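Robot Manipulation Lab
Week 7 handout: Comparing grippers without fooling yourself
Instructor: Elaine Rezende. Lab section: Ismael Barbosa, Monday

Read this before lab. Bring the comparison sheet, filled in as far as you can get without touching the hardware.

1. What the vendor number tells you

The spec sheet for the Jastum parallel gripper says it has done 3,860 picks. It doesn't say of what. I wrote to ask and got back a brochure. If the picks were all foam cubes from a fixed tray, that number tells you the motor doesn't burn out. It tells you very little about a chopstick lying on a slick counter.

When you read a success rate, write down four things next to it: the object, the surface, who or what was steering, and what counted as a success. If you can't find one of them, write "not given." Most of your sheet will say "not given." Leave it that way and don't guess.

2. Hand-held versus mounted

A hand-held gripper with a camera on it is quick to learn on, and people like it. Be careful what you conclude from it. A person holding the tool is doing a lot of work that never shows up in the results. Your wrist gives a little when the fingertip touches the counter. Your other hand steadies things. You see the whole room, and the camera doesn't.

So a good result with the hand-held tool means that this finger shape can do the task with a human arm behind it. Sebastián Arancibia's group reported last term that the Flerkuveck fingers "solved" thin objects. They had tested hand-held only. On the arm, the same fingers came down flat, pressed the stick into the table and stalled. I don't blame the fingers for that, but the word "solved" should not have been in the report.

3. Finger pads

Textured pads get more credit than they deserve. Texture may help once the object is between the pads. It does nothing for the harder part, getting the lower edge of the finger under or beside something thin. For chopsticks, pens and flat cutlery, look first at the tip. How thick is it? Does it meet the other tip squarely, or do they close with a gap?

Luana Prado disagrees with me here and thinks pad softness matters more. She may be right for round sticks. Neither of us has a clean comparison, and you should treat both opinions as opinions until somebody runs one.

4. Cameras

Very wide lenses are popular on these tools. You get both fingers and most of the counter in one view, and you pay for it in the corners. Straight edges bend. An object near the side of the view may look tilted when it is standing up straight. Glossy counters and tile add bright patches that a simple detector will happily call an object. The Medeiros detector we used last year did this over and over, at a confidence that would have looked great on a slide.

Before you blame the gripper for a miss, check whether the system knew where the object was.

5. Lab task: utensils to holder

Pick up one loose chopstick from the counter and put it in the utensil holder. Run it with the Jastum fingers, then with the Flerkuveck fingers, hand-held first and mounted second.

Rules:
Same person steers every run in a set.
Starting positions come from the printed grid. Don't lay the sticks out by eye.
A stick that goes in and tips the holder over is a failure.
A second try is logged as a second try.
Write down the misses as they happen. Gilmar Teixeira will collect the raw sheets, including the ugly ones.

You won't get anywhere near 1,000 runs in an afternoon, so don't report percentages to a decimal place. Give the raw counts.

6. Questions to think about

If the two finger sets come out close, what would you need to see before saying one is better?
Which of your failures would a different camera have prevented?
Zunuldale claims its controller makes finger choice "irrelevant." What test would change your mind, in either direction?

Written answers go to Ismael at the start of the next lab. One page is plenty. 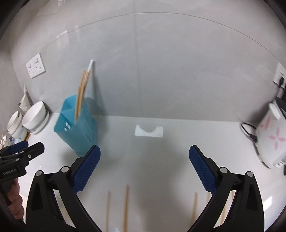
Photo: Robot Manipulation Lab

Two hand-held grippers at the counter, with loose chopsticks in front and the teal holder near the wall. Note the bend in the wall seam (section 4) and the blue textured pads (section 3).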